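Asunto: Re: [radio-collage] Duración del especial y orden de las piezas
Fecha: 24 mar 2026

Hola a todos, contesto por aquí y así queda en el archivo de la lista.

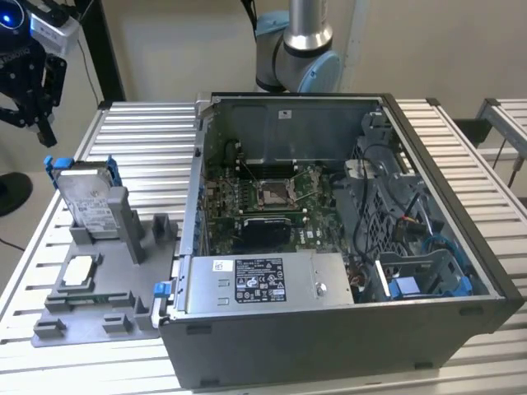 El lunes se decía en esta lista:

> Me bajé el programa entero para el viaje y se me quedó a medias
> al llegar a Leiva. ¿Va a ser así de largo siempre? A mí la parte
> de los seriales antiguos me encanta, pero entre serial y serial
> hay collages que se me hacen eternos. Y otra cosa: ¿de dónde sale
> la voz que anuncia los trenes en la segunda mitad? Me suena
> muchísimo y no la ubico.

Vamos por partes, que hay tela. Lo largo fue cosa mía, lo confieso. El especial tenía que quedarse en 51 minutos y me fui animando (una pieza que llegó a última hora, otra que llevaba meses queriendo poner...) y cuando quise darme cuenta ya estaba subido. El próximo vuelve a la duración de siempre, prometido. Bueno, prometido hasta que alguien me mande otra maravilla como la de Trinel, que eso no había manera de recortarlo. ¡Lo intenté tres veces y las tres lo dejé como estaba!

Lo de los collages eternos lo entiendo, aunque no lo comparto del todo. A mí me gusta que entre capítulo y capítulo del serial haya un rato en que no sepas muy bien qué estás oyendo. Pero sí que puse dos seguidos con la misma textura, mucho órgano y mucha cinta al revés, y ahí el oído se cansa. Para abril los separo con algo hablado. Tengo un par de cuñas de una tienda de colchones que son una joya.

La voz de los trenes es del disco de Grereritz, el de ruidos de estación, cara B. Lo encontré en un mercadillo con la funda hecha polvo y lo pasé a digital yo mismo, de ahí los chasquidos. Va ralentizada y con eco, por eso cuesta ubicarla. Si alguien la quiere limpia que me escriba en privado y le paso el corte, son 19 segundos.

Más cosas. El programa número 304 ya tiene título, se va a llamar «Brilau de noche» y será casi todo material vuestro. De momento tengo seis piezas y me caben un par más si son cortas. Mandadlas en WAV si podéis, y por favor, por favor, con el nombre puesto en el archivo, que la última vez recibí tres que se llamaban «final» y una que se llamaba «final bueno» y todavía no sé de quién era esta última (si eres tú, sonó en el minuto diez y gustó mucho).

El plazo se cierra el último día de marzo. Lo que llegue después lo guardo para mayo, no se pierde nada.

Ah, y a quien preguntó por el serial del faro: sí, sigue. Me faltaba un capítulo y ya lo tengo, aunque con un zumbido de fondo bastante feo. Lo pondré igual.

Un abrazo y a seguir cortando cinta.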